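4.3 Recording a box-folding demonstration

Before you start, finish the arm check in section 4.1 and make sure the Lekota hand controller shows a steady green light. Keep the stop button within reach of your free hand.

1. Lay the flat box on the work surface with the printed side down, if it has one. The long side wall should face the arm.

2. On the controller, select Teach, then New Task. Enter a task name. Do not reuse the name of an earlier task, as the new recording will replace it.

3. Hold the grip trigger halfway and guide the arm to the start position. The fingers should be open and pointing at the near corner of the box.

4. Press Record. Wait for the short tone before moving.

5. Fold the long side wall upright first. Push it from the outside with one finger and move slowly through the last part of the fold. Leave the other walls flat until this one is standing. 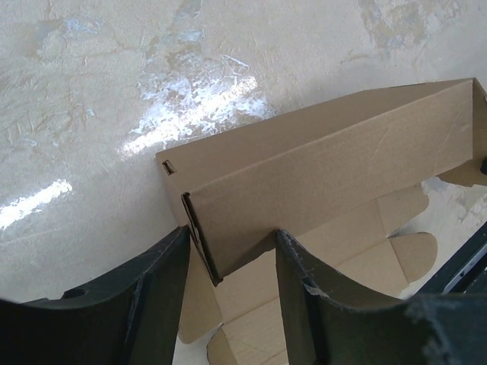
Dodham, 2019-03-27

Revised steps from the Dodham workshop start at step 6. They replace the ones in the first printing of the Istano set-up guide.

6. With the side wall up and the end wall at an angle, bring the open fingers to the folded corner. The corner should sit between the two fingers before you close them.

7. Squeeze the trigger gently until the force bar reaches 20. Above that, the cardboard may crease and the demonstration should be thrown out.

8. Tuck the tab into its slot. If it misses, back away and try again in the same recording. A corrected miss is useful to the trainer.

9. Open the fingers, return to the start position and press Record again to stop.

Note: Glare on a shiny work surface can confuse the wrist camera. If the preview shows large white patches over the fold lines, turn the lamp away and repeat the recording.

Caution: Do not reach between the fingers while the controller is in Teach mode, even if the arm is still.

If the controller shows code 439, the recording was not saved. Check the storage card and start again at step 2. Code 822 means the arm lost contact with the controller. Release the trigger, wait for the green light, then press Resume.

Step changes: Riaan Nkosi, Rosimeire Vasconcelos. The section on two-arm folding will be added in April.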